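Notes from the Winter Reading Swap
Dec 2, 2024

Well, the boxes are finally unpacked, and I want to thank everyone in Kokville who turned out their shelves for us this year! We took in a lot of mysteries (we always do), a very welcome heap of cookbooks, and one complete set of sea stories that I'm trying hard not to carry home myself. Gráinne Scanlon has sorted the children's books by age, with the picture books on the low shelf by the window where small people can get at them.
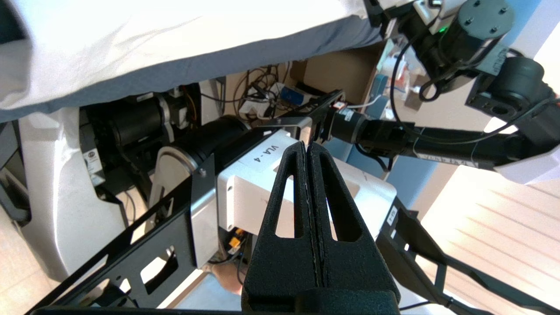
The swap works the same way it did last winter. Bring a book, take a book, and if you've only come with one and you're torn between two, take both and bring something back in January. We're still short on large print, so if you have any you've finished with, or an aunt in Skastetstead who does, please do think of us. Travel guides more than a few years old are better off in the recycling, I'm afraid, much as I enjoy them.

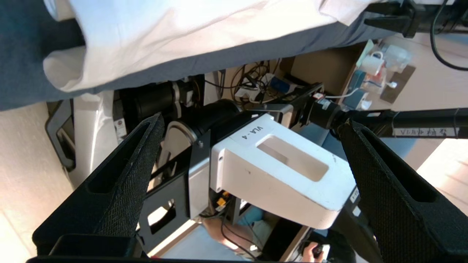
On to the evening readings, which were such a pleasure last time that we're holding two in December. The first is ghost stories, naturally, and the second is an open night, so bring a page or two of anything you love, your own work included. Keep it under 13 minutes if you can – we had one chapter last year that went on for 40, and it was wonderful, but the soup got cold! We have chairs for 17, and cushions for anyone who doesn't mind the floor. Leave your name on the sheet by the door and tell us if you'd like soup.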